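Can It Wipe a Table Yet? A Talk With Tamunoemi Ezeani

I have a dishwasher that I have to rinse for, a robot vacuum that eats socks, and a teenager. So when I got the chance to sit down with Tamunoemi Ezeani, who spends her working life trying to get machines to do chores, I went in with one big selfish question. When do I get to stop clearing the table?

She laughed at me, kindly enough. "Which table?" she said.

I thought she was dodging. She wasn't! Ezeani runs the manipulation group at Skirnberg, a small company on the second floor above a tile showroom, and for her that's a real question. Her team works on a project called Etim, which is all about the dull stuff that happens on flat surfaces: picking things up, putting them down, moving a cup from where it is to where it ought to be. A lot of it happens in simulation first, on a computer, with a pretend arm over a pretend table.

"People picture the fancy end of it," she told me. "They want to know about folding laundry, or cooking. I want to know if it can pick up a plate it has never met. If you can't do that, you can't do the laundry either."

I asked how long one of these practice runs lasts, and she said 60 seconds. That's the limit they give the arm to find something, get hold of it and put it where it belongs. My son takes longer than that to hear me ask. 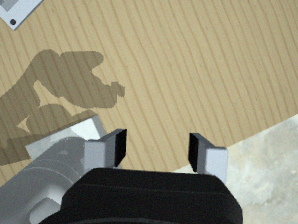 The trouble, she says, is that all the parts of a chore we don't think about are the parts that take the work. Take reaching. You and I put a hand out and it more or less arrives. A gripper has to be told how wide to open, what angle to come in at, and how close it can get to the tabletop before it's scraping. Then there's the light. "Shadows drove us up the wall for a whole spring," she said. "The arm throws a shadow, the shadow moves when the arm moves, and the software has to learn that it isn't a thing you can pick up. A toddler has that figured out. Well, most toddlers."

They now change the lighting and the surfaces all the time, so the software doesn't get attached to one kitchen. The last big batch used 396 different setups. I asked if she'd looked at every one herself. "In May I felt like I had," she said.

Halfway through our coffee her colleague Kristóf Medve wandered over, looking for a charger, and got pulled into the conversation. He came from the shop-floor side of things, having spent years at Drolletton putting arms on packing lines, and he's a good deal more cheerful about where machines are today (or he'd just had a better morning).

"In a plant, sure, they do chores," he said. "They've been doing chores forever. Box comes down the line, same box, same spot, pick it up. You bolt everything down and you make the world behave." I asked what happens if you don't bolt everything down. "Then somebody gets a phone call."

That gap is what I kept coming back to. A packing line gets built for the robot. My kitchen was built by somebody in 1970-something who hated elbow room, and on any given evening it's got mail on the counter, a wet sponge in a strange place and a cat. Medve figures a machine could handle a few set jobs in a house like mine pretty soon, as long as I kept it tidy. I pointed out that if I could keep it tidy I wouldn't need the machine.

Ezeani is more careful. She won't give me a year, and I tried three times. She did tell me about a visit to her friend Ifeoma Usman's bakery, where she stood behind the counter and just watched the crew for a morning. Trays out, trays in, crumbs swept off with the side of a hand, a tongs grab here and there without anyone looking down. "I counted about 32 little jobs before the coffee machine had even been cleaned," she said. "I went home and wrote them all out. I think we could do four. Slowly."

Which four? Moving the empty trays was one, she said, and setting out the cups. The sweeping with the side of the hand was nowhere near the list, and that's the one she'd love to crack. "It's so quick! They feel where the crumbs are. I could watch that all day."

I asked whether she has any robots at home. She has a rice cooker, which she considers the best one ever made, and she does her own dishes, by hand, with the radio on. She doesn't mind it much.

As for my table, her advice was to go back to work on the teenager.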